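Leave the Library Fines Alone

Kullow's town council votes in September on whether to end fines for overdue library books. Most of the towns near us have already done it. I think we should keep ours, and I say that as someone who has paid plenty of them.

The fine in Kullow is small. It starts after a grace period of 2 days and stops growing once it reaches the price of a paperback. Last year the library took in a little over $2,000 this way. The council calls that a rounding error, and in a budget the size of ours it is. The money was never the point of it.

A fine tells you that somebody else wants the book. I grew up in Zakutgate, where the branch had one copy of most things and a waiting list for anything new. When a book was late, the person behind you on the list was probably a neighbor. Paying a few coins at the desk was a plain way of saying you knew that. A text message does not do the same job. I get so many reminders now that I clear them without reading them.

People who want fines gone say they keep poor families away. That is the best argument on their side and I take it seriously. Under the current rules 216 cards in Kullow are blocked, and some of those belong to children. A child should not lose a library card over a picture book left under a bed. But we can fix that without dropping the whole system. Drop fines on children's cards. Let adults clear what they owe by bringing the book back in good shape, once a year, no forms. The Otance branch tried something close to this and its shelves did not empty out.

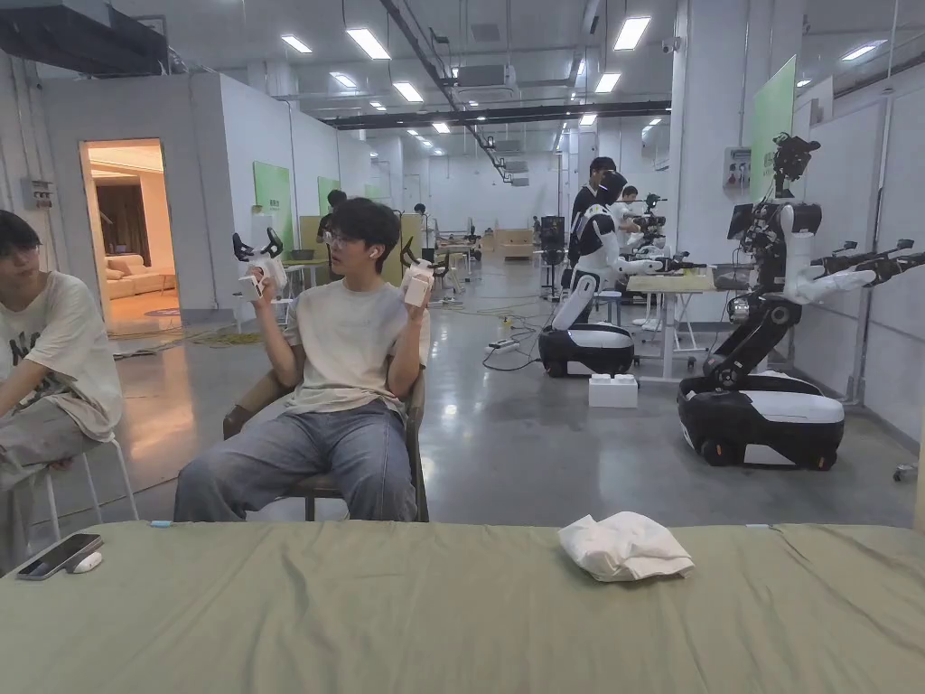 A reader in Otance wrote to me after my last column to say that I had left out the worst part, the embarrassment. She owed less than the cost of a lunch, and she stayed away for four years because she did not want to stand at the desk and have the clerk read the amount aloud. She would have paid double to avoid it, she said, and in the end she just bought her books secondhand.

I believe her, and I think she is right about the desk. Nobody should have a balance read out in front of a line of people. The library could print it on a slip, or let you pay at the machine by the door – which it already owns and which has been switched off since spring.

What worries me more is what comes after the fines. The plan before the council replaces them with a bill for the full cost of the item once it is six weeks late. For a large art book or a set of language discs, that can be more than any fine we have ever charged. A family that could manage a small fine will have a harder time with that. The card still gets blocked and the letter still goes out. It just goes out later, with a bigger number on it.

The council has also promised to spend $800 on posters and a mailing to announce the change. I would put that money toward second copies of the books people are waiting for. The Londoño reading room has had the same three mysteries on hold since winter, and a second copy of each would shorten that list faster than any change to the rules.

Keep the fine low, keep children out of it, and turn the machine back on. If the council still wants to vote in September, it can vote on that.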